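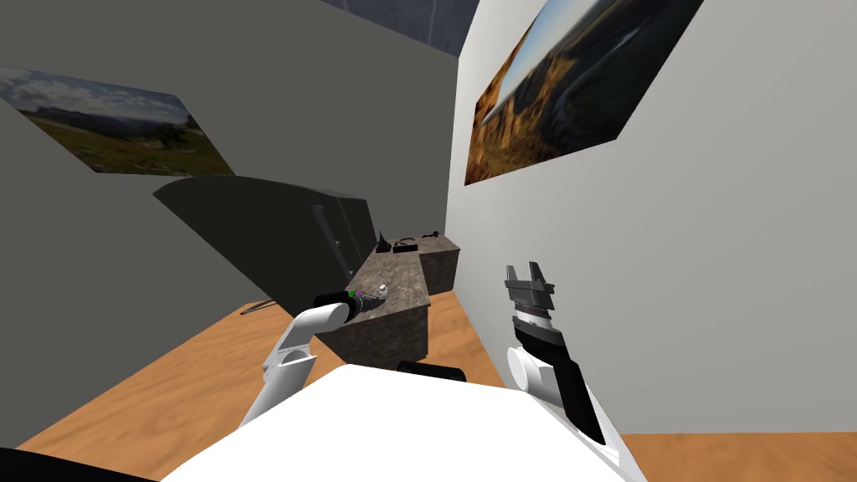

Bedia is a simulation package for two-arm manipulation, sold by Irnia as a yearly license and built around one small room, a counter and a stock of household objects. Version 2 was released in July. Vesna Zupan, who leads the scene work at Irnia, spoke with us on a call that ran longer than planned. Akash Mittal, whose group at Koyama has been on the package through both versions, joined for the second half.

Zupan was quick to set limits on what the package does. "It is a scene generator and a recorder with a physics engine underneath. It doesn't train anything. You bring your own policy, or you bring a person with a pair of controllers, and Bedia gives you a room and writes down what happened in it."

The room is always enclosed. Wall color, floor texture, counter shape and counter material are drawn from a seed, and the same seed gives the same room on any supported machine. Version 1 shipped with 382 object models. Version 2 has 537, and Zupan said most of the new ones are small: jars, shakers, bottles, cups, handles.

"Large objects are easy to make and they don't teach you much," she said. "A cabinet is a box that you mustn't hit. A jar has a lid, a thread, a center of mass that moves if you fill it. We spent the time there."
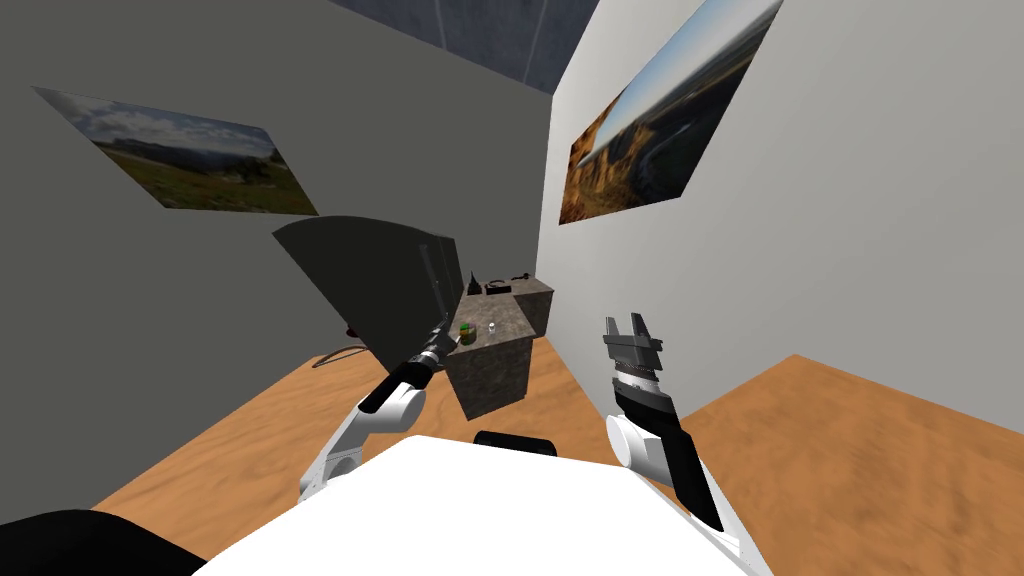
She also defended the wall posters, which some customers switch off on the first day. They are flat textures with no collision shape, and they cost almost nothing to render. Their purpose is to put strong color and detail in the background, so that a vision model trained in the room doesn't learn that anything colorful must be an object to pick up. "Turn them off if you like. It's one line in the config. But compare your results on a real bench before and after."

On contact behavior she was more guarded. The solver in version 2 runs at a smaller time step during contact and goes back to the larger one when the fingers are clear. That removed most of the jitter reported in version 1 when a thin object was held between two flat plates. It didn't remove all of it. Objects with a sharp step in the profile can still creep in a long hold, and the release notes list 42 models where Irnia recommends a higher friction value than the default.

"We could have hidden that by raising friction everywhere," Zupan said. "Then you get a gripper that can lift a plate by one corner, and your policy learns to do it."

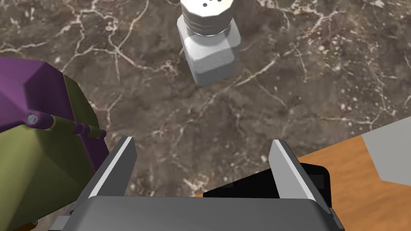 Mittal's group works mostly from the wrist views, and his comments were mostly about those. Koyama uses Bedia to rehearse pick tasks before booking time on hardware, and the first thing his people check in any scene is whether the close view is hard enough. Plain countertops were the weak point of version 1, he said, with edges so clean that a basic segmentation network solved them at once. The veined marble is a better test. A white salt shaker on dark brown stone looks like an easy target, but the pale veins run in every direction behind the open fingers, and Mittal said his older detector kept picking up stretches of vein as edges. "We had to retrain. I was annoyed for a week and then I asked for more stone."

He had two complaints. The first is load time. A full scene takes 30 seconds to open on his group's workstations, and a batch job that changes rooms often spends too much of its life waiting. Zupan said caching of shared textures is planned, with no date. The second concerns the recorder, which stores every camera at the same rate. Mittal would like the head view at a lower rate than the wrist views. "The head view tells me where the arms are. I don't need it as often as I need to see the fingers."

Zupan agreed with the second point and disputed the first. Load time depends heavily on the disk, she said, and support has seen large differences between sites with the same graphics card. Mittal answered that the disks had been replaced already.
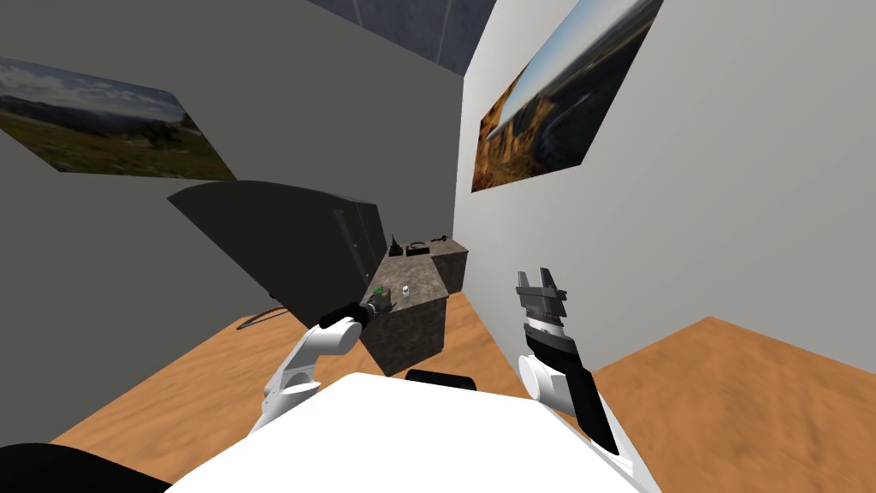
Head view in Bedia, with the left gripper at the near corner of the counter and the right gripper raised and open.

Both arms can be driven separately or together. In single-arm tasks the idle arm still counts for collision, and its pose can be set at the start of an episode or left to the policy. Mittal advised setting it at first.

Export is to an open video format plus a table of joint states. A converter for Zendden, the logging tool Koyama uses in-house, was written by Mittal's group and now ships with the package as an unsupported extra. "Unsupported means that people write to me," he said.

Licenses are per site, with no limit on seats. Version 1 customers keep their seeds, although rooms made with the old counter set will look different unless the legacy materials are installed.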